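About Zistine

Zistine is a book review site and monthly reading newsletter run by four people who disagree about nearly everything, including whether the newsletter should be monthly. We cover thrillers, fantasy, romance, a bit of horror in the fall, and whatever Gemma De Luca has found in a bargain bin.

We started in July, in the back of a coffee shop called Vula, after a book club fell apart over a prologue. The half that hated the prologue became Zistine. The other half still meets, and we hear the snacks are better.
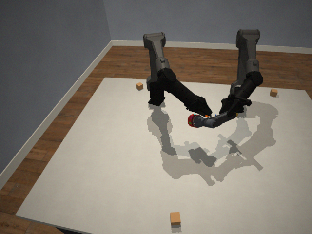
Issue 204

Gemma edits the reviews and takes out the adverbs. Ekene Onyeka handles fantasy and anything with a map in the front. Serena Fiore reads romance at a speed that worries her family, and Aniela Makowska does thrillers, guesses the killer by chapter four and is wrong often enough to stay cheerful.

We have one rule about reviews: you have to finish the book. If you couldn't, you say so, and you say what page you quit on. Ekene once quit on page 183 of a trilogy opener and got more mail about it than anything else we've run. Most of it told him it gets good on page 200.

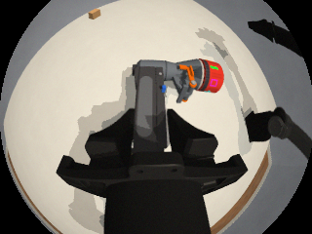

Do you accept review copies from authors?
Send us a short note first, with the genre and the length. We read every note, but we can't promise a review, and we really can't promise a nice one.

Ratings go from one to five bookmarks. There are no half bookmarks, despite a long campaign by Serena. Spoilers go below a warning line, and we mean real spoilers - the dog surviving counts, and so does the dog not surviving.

We also run giveaways, usually one per issue. The newsletter goes out to 3000 readers and most of them never enter, so your chances are better than you'd think.

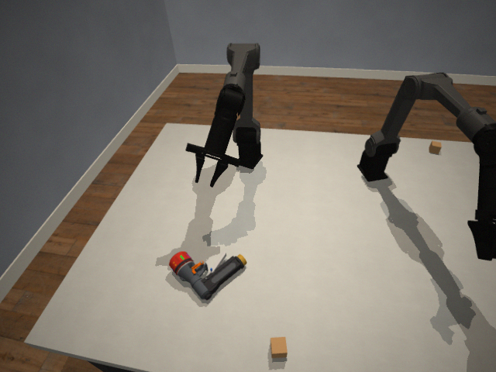
How are giveaway winners picked?
Each entry gets a number and Aniela draws one at random after the closing date. Winners get an email and have a week to send a mailing address before we draw again.

Nobody here is paid. The small ads cover hosting and postage, and in a good month there's enough left for a used hardcover, which we then argue over. We don't run ads for books we're reviewing in the same issue. Evaristo Fontana, who sold us the domain name, gets a free subscription for life and has never opened one.

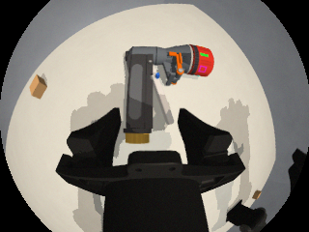 Write for Us

Guest reviews should be under 800 words and about a book you have strong feelings about. Mild approval is hard to edit. Tell us what you read last and whether you'd lend it to a friend or only to someone you don't expect to see again.

Recent Posts

Stindar, Book Two: More Swords, Fewer Answers
100 Opening Lines, Ranked by People Who Should Be Working
Serena Reads Three Fake-Dating Novels in a Row
Melis and the Problem of the Talking Horse
Giveaway Winners, Issue 204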